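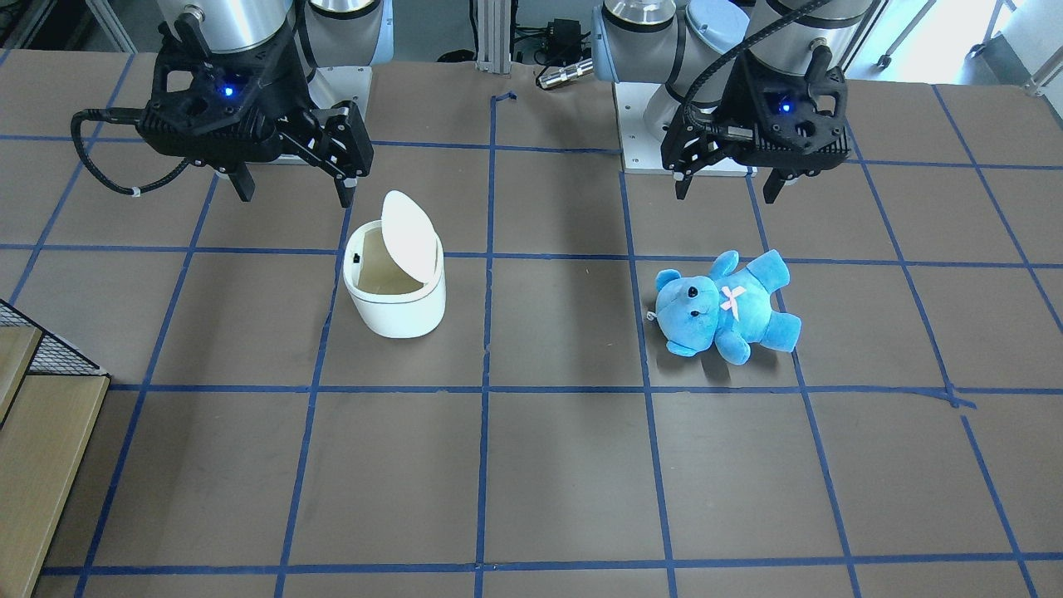

## Mendari toy sort moves to the big table

April 2023 – The Mendari toy swap is back after a winter off, and sorting has moved from the floor to the big brown table. Blue masking tape down in a grid, one donation per square. Knees are grateful.

First out this morning: a light blue teddy bear with a pale pink ribbon bow, and a little white trash bin with a swing lid. Yes, trash bins count. The swap takes small stuff for kids' rooms as well as toys – bins, lamps, bookends, step stools. Last time the bins were gone before lunch.

The tape was a February idea. Before that everything went in one heap and got picked through twice, sometimes three times, and small parts ended up with the wrong toy. A puzzle went home with somebody else's dice in it. Now each thing gets its own square till it has been looked over and ticketed, then off it goes to the shelves.

What gets looked at: seams, eyes, and noses on plush. Lids and hinges on anything that opens. Batteries out. Anything with a crack goes back to the donor or to Soliman Recycling on the corner, who have agreed to take broken plastic through the end of the swap.

Last year's swap took in 1,039 items and 300 of them were soft toys, which is more bears than anyone had shelf space for. So there's a limit this time – 5 soft toys per family. No limit on books or room things. Games need all there pieces, please check before you come.

**Dropping off**

- Side door of the Zernness building, the one by the bike racks
- Plush should be washed and fully dry
- Bags are fine, boxes are better
- No car seats, no cribs, nothing that plugs into the wall exept lamps

Tickets work the same as before. One item in, one ticket out, and a ticket gets you anything on the shelves whatever the size. Leftover tickets from last year are still good if you can find them.

The swap room holds 30 people at a time, so expect a line at opening. Strollers can be left in the hallway. Grarer Bakery is doing coffee and rolls by the front door – cash only.

More tape needed, by the way. Blue if you have it. Leave it at the side door with your donations.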